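How to Get Grease Stains Out of White Cloth Napkins (and Which Advice to Skip)

I own 17 white napkins and use them for dinner most nights, so I have tried nearly every stain trick that gets passed around. Most of them don't do much. A few do real harm. What follows is the routine I ended up with after throwing out more napkins than I like to admit, along with my doubts about the parts other people swear by.

What you need

Plain liquid dish soap, the cheap kind
An old soft toothbrush
Powdered laundry detergent
A bucket or a deep sink
White paper towels or a clean white rag
Oxygen bleach powder (optional)

You don't need a special stain stick. I bought one called Notine on the strength of a glowing review, and on olive oil it did the same job as dish soap for several times the price. Maybe it shines on something I don't cook.

Step 1. Blot, then leave it alone

Press a paper towel on the spot and lift. Do this until the towel comes up clean. Rubbing pushes the oil deeper and roughs up the threads, and on white cotton a roughed-up patch looks like a stain even after the stain is gone.

Some guides tell you to bury the spot in cornstarch or baking soda at the table. I tested this on two napkins from the same set, same butter, same wash. I could not tell them apart afterward. Powder will pull up a puddle of oil, but so will a paper towel, and the towel doesn't end up in the butter dish.

Step 2. Dish soap on dry cloth

People get this one backward. They run the napkin under the tap first and then add soap. Put the soap on while the cloth is dry. A drop the size of a pea covers a spot the size of a quarter. Work it in from the outside edge toward the middle with the toothbrush, using light strokes, and turn the cloth over to do the other side.

Leave it for 15 minutes or so. I have left it overnight when I forgot, with no harm done and no better result either.

Step 3. Rinse with warm water from the back

Hold the cloth with the stained side facing down and run the water through from behind. Warm is enough. The old advice about pouring boiling water from a great height is fun to watch, and I suppose it might help with berry juice, but for grease I think it mostly gets you a burned wrist.

If the spot still looks darker than the cloth around it, go back to step 2. Two rounds take care of most salad dressing. Candle wax is a different problem and I won't pretend this page solves it. 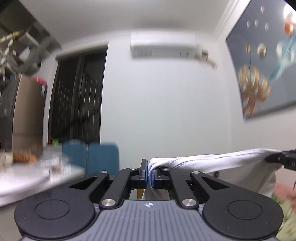 Step 4. Soak, if the napkins have gone dull

Skip this for a fresh spot. For napkins that have turned yellow in the closet, mix oxygen bleach in warm water at the strength printed on the tub and soak them for a few hours. Check the care label before you start. I set mine going after lunch and drain the bucket at 6 p.m.

Please don't use chlorine bleach to fix yellowing. It can weaken cotton, and it can turn some finishes yellower than they were. I lost a good set from Taro that way — eight matching napkins, all the color of weak tea.

And never mix bleach with vinegar or ammonia. I still see that one in comment sections.

Step 5. Wash, and check before you dry

Wash on warm with powdered detergent and don't stuff the machine. Then look at each napkin in daylight, by a window, before it goes anywhere near the dryer. Heat makes leftover grease much harder to get out. Kitchen bulbs hide faint spots, so I no longer trust them.

If you find a mark, air dry that napkin and start over at step 2 the next day.

What about vinegar in the rinse?

A half cup is supposed to make whites softer and brighter. Softer, maybe, if your water is hard. Brighter, I have never seen. I quit in October and my napkins look the same as before.

When to give up

Curry and old motor oil usually beat me. The Farahani napkins I bought at an outlet still carry a turmeric ring from their first week, and they now live in the garage. Dyeing the whole set navy is a fair answer too — one packet did six of mine, with a little streaking near the hems.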